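Woris (motion software)

Woris is a software package for the coordinated control of two robot arms that share one workspace. It combines camera-based perception, a task planner and a low-level motion controller, and is used mainly for handling small consumer goods on a tabletop. The package was first developed at the Gistness laboratory of the engineering firm Tatthorpe, where work on it was led by Kalliopi Spanos. It is now maintained jointly by Tatthorpe and the software house Le Goff.

Background

Early work at Gistness dealt with single-arm picking. The software of that period treated each arm as a separate machine with its own program, and a second arm could be added only by dividing the table into fixed zones. An arm waiting to enter a zone stood still until the other had left it. This was safe but slow, and it ruled out any task in which both grippers had to work close together.

Woris was written to replace the zone method. Its central idea is a shared timetable, in which the path of each arm is stored together with the times at which it will occupy each part of the space. The planner looks for paths that do not meet in both place and time. Two arms may therefore pass through the same region in turn, or work next to each other, without either having to return to a rest position.

Structure

The software is divided into three layers, each of which can be run and tested separately.

The perception layer builds a model of the table from camera images. It keeps a list of objects, each with a type, a position and an estimate of how certain that position is. Flat objects with dark, glossy faces are a known difficulty, as reflections may hide their edges or create false ones. The layer deals with this by fitting a complete outline to whatever part of the border can be found. When an object is hidden by an arm, its last known position is kept and its certainty is lowered over time – it is not removed from the list unless a later view shows the place to be empty.

The planning layer receives the object list and a goal, such as placing a phone on a stand. It assigns each step to one arm, chooses a grasp and draws up the shared timetable. Cables carried on the outside of an arm are modelled as a soft margin around the links, and paths that would bring the other arm inside this margin are given a higher cost.

The control layer turns the timetable into joint commands. It checks the distance between the arms at every cycle and slows both of them if either falls behind its planned time. A stop on one arm always stops the other.

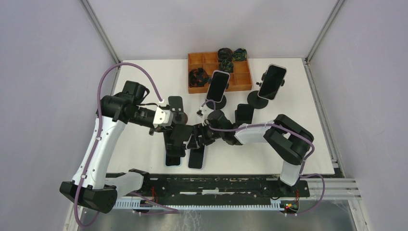 Two-arm workspace with phones, phone stands and a compartment tray. The grippers are close together near the front of the table.

Phone placement task

The phone placement task is the standard trial for new versions of the package. Phones lying on the table are to be lifted and set upright on stands. The task is considered demanding for a planner because a phone lying flat offers little height to grip, and because the grippers may have to work within a short distance of each other. The stands also face in different directions, so that a grasp suited to one may be unsuitable for another.

Each trial is recorded as a joint log and an object list, which can be replayed without the hardware. The reference collection held at Gistness contains 1,336 such trials. A new version is first run against the recorded object lists, and its timetables are compared with those of the previous version. Only then is it tried on the arms.

Failures are sorted into 11 classes. The classes most often cited in the project's own notes are a grasp planned on an outdated position, a phone released before it is fully seated, and a deadlock in which each arm waits for the other to move. Deadlocks became less common after version 2, which allowed the planner to exchange the roles of the arms partway through a task.

Tooling

Woris is supplied with a timetable viewer, which draws the path of each arm against time and marks the points of least distance. The viewer was contributed by Le Goff and is also available separately. A command-line tool checks camera calibration before a session and refuses to start the control layer if the error is above a set limit.

Limitations

The package supports two arms only. Tables with three or more arms can be described in the model, but the planner will not produce a timetable for them. Soft objects, such as bundled cables or cloth, are treated as rigid blocks, and their shape is not updated after they have been grasped. Version 3, in preparation at Tatthorpe, is intended to address the second of these points.

See also

Collision avoidance
Motion planning
Task allocation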